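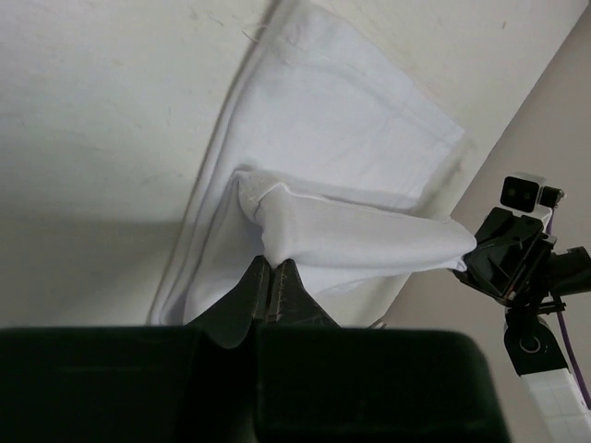 Moncrieff flat sheet set, queen: two months of use

Reviewed by Beatrice Biwott
5 min read

I bought the Moncrieff set in the summer sales to replace a pair of poly-cotton sheets that had pilled badly down the middle. It is plain white cotton percale, sold as one fitted sheet, one flat sheet and two pillowcases. I paid full freight to a regional address, which added $12 to the order. Nothing was supplied by the maker.

Percale is a plain weave, one thread over and one under. It feels crisp and a bit papery compared with sateen, and it lets more air through. Our bedroom faces west and holds the heat until well after dark, so that was the main thing I was after. On the hot nights in January these were noticeably cooler than the sateen set from Tretix we keep for the spare bed. I wouldn't want them in July without flannelette on top.

The packet says 600 thread count. I wouldn't put much weight on it. Past a certain point the number usually means finer yarns twisted together and counted separately, and a good long-staple cotton at half that figure can outlast it. What I look at is whether the cloth is even when held up to a window, and whether the hems are straight. The cloth here is even. The hem at the top of the flat sheet is deep and double-stitched. The side hems are narrower, and one had a loose thread out of the packet, which I trimmed and which hasn't run.

Fit

The fitted sheet has elastic all the way around, and the pocket is deep enough for our mattress plus a wool underlay. It stays put. My only complaint is that there is no tag to show the long side, so I sewed a bit of blue cotton tape on the inside of one corner.

The flat sheet is generous. There's enough length to tuck in at the foot and still turn down over the doona. Pillowcases have an envelope end and fit a standard pillow without bunching.

Washing

I wash on a warm cycle with half the recommended powder and no softener, then peg everything on the line. Percale creases. If you leave it in the machine for an hour after the spin you will be looking at those creases all week. Pegged out straight away on a breezy day it comes in acceptable, and I give the pillowcases a quick iron and leave the rest.

Shrinkage was small. The flat sheet lost 3 cm in length after the first few washes and has stayed there since. The fitted sheet felt tighter after the first wash but has eased. 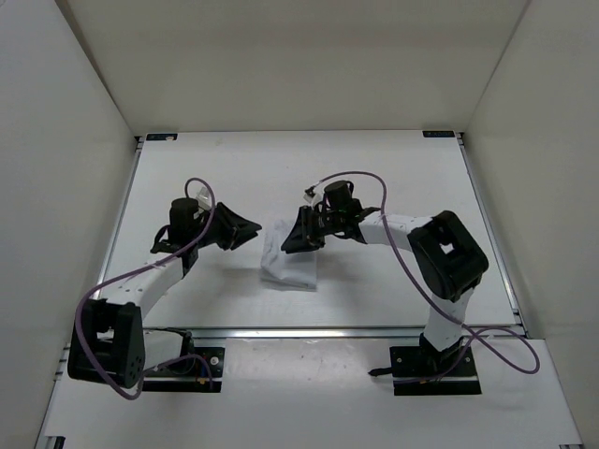 Do percale sheets get softer over time?

They do, though slowly. Expect a gradual change over the first dozen or so washes, and faster if you skip the softener, which coats the fibres and makes the cotton less absorbent.

Compared with the others

The Tretix sateen is softer from day one and drapes better, but it has snagged twice on the dog's claws. A Burno linen-blend set I had before that was good in the heat and shed lint over every dark thing in the wash. The Moncrieff sits between them on price and has given me the least trouble so far.

Colours are limited to white, stone and a grey that looks fairly blue on the website. I'd buy white again – it can be soaked in oxygen bleach when it needs it.

Worth buying on sale. At full price I would wait.

Related reviews
Sturkico folding clothes airer
Wool underlays for hot sleepers
Burno linen-blend doona cover
Stainless steel pegs after one winter outside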